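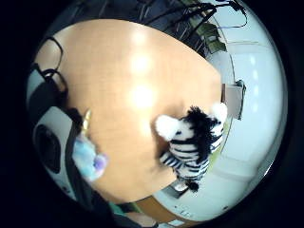

The Trerside team spends its days teaching a robot arm to put stuffed animals away, and it sounds like the gentlest job in robotics until you hear about the Friday in July when the arm wouldn't let go.

"It had picked up a toy and carried it over to the bin just beautifully," says the project's lead engineer, who poured me coffee and then forgot to pour her own. "Then it kept squeezing. And it kept going down, too, until it was pushing on the table. I hit the stop button, which was right by my hand, thank goodness, and we all stood there for a minute feeling a bit sick."

Nothing was hurt apart from one finger pad on the arm, but she had the machine powered down for the whole weekend while they went looking. Everybody suspected the arm first. It checked out fine. So did Clillitz, the software that turns people's movements into something the robot can learn from.

The trouble was further back, in the recordings themselves. The team makes these by having a person do the chore by hand, some of the time with a handheld gripper and some of the time in a glove that reads the bend of each finger. They call the glove the Jindine, after the kit it was built from, and it sends its readings down a thin cable 50 times a second. 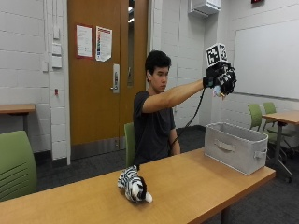
The glove in use, with its marker cube on top and the cable running down from the wrist.

"If you reached out far enough, the cable pulled at the plug," she says. "The readings would freeze. So the person opens their fingers and lets go, a perfectly good drop, and the file says the hand is still shut tight! And the cube on top is tracked separately, so the position looked lovely the whole way through. We were teaching it to hold on."

They went back through all 3,817 recordings, a job she describes with a long groan and a laugh, and found 83 with frozen fingers. Most came from the Torres room, where the bin sat a good stretch from the chair.

The fix is a loop of slack and a clip at the wrist, plus a check that throws out any recording where the finger readings sit perfectly still for 7 frames in a row (real fingers always wobble a little, she tells me, even when you think you're holding them steady). The arm has a force limit of its own now as well. "It should've had one from the start," she says. "I'll own that one."

The arm is running again at half speed, and she'd like to leave it there until the new recordings are in.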